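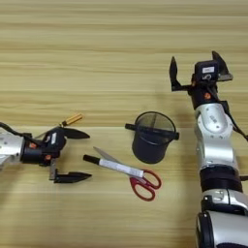
Desk tidying: progress since December

Report to Polyxeni Kouris, Henano fund
Prepared by Theano Petridis, Brirnside
May 26, 2019

The task for this period was putting stationery and small tools into a mesh cup with two arms. We chose it as the second of the chores in the plan, after folding cloths, as it comes up both in homes and at the packing benches at Chatzigeorgiou. The objects are ordinary ones: a marker, scissors with red handles, a screwdriver. They are set down on the bare table in no fixed order, and one may lie across another.

Results

We have logged 223 full attempts. A marker lying by itself is now picked up and dropped in the cup nearly every time. The screwdriver is slower. Its handle is thick and the shaft is thin, so the grip has to be chosen before the arm moves in, and the software still picks the wrong end too often.

Scissors are the weak point. When the marker rests on top of them, the two often come up together, and one falls. Of the last set of attempts, 34 were stopped by hand, most of them for this. We have started making the arms clear the top object first, and early runs are better, but I would not put a figure on it yet.

The cup itself also moves. It is light and slides if a finger brushes the rim. Using the second arm to steady it helps, though it makes each run longer.

Is it useful yet?

Not at home. A person clears the same table in a few seconds and the arms take about 2 minutes. For the benches at Chatzigeorgiou the speed matters less, as the job could be done between shifts, but their staff would still need to check the result. Omico have asked to see it running and we have said not before the scissors are sorted out.

Spending

Within budget. We have 1,000 euros left on the parts line and would like to move it to staff time – please confirm if that is allowed.

Next period

More runs with overlapping objects. A heavier cup, for comparison. A first visit to the packing benches, date to be agreed with their floor manager.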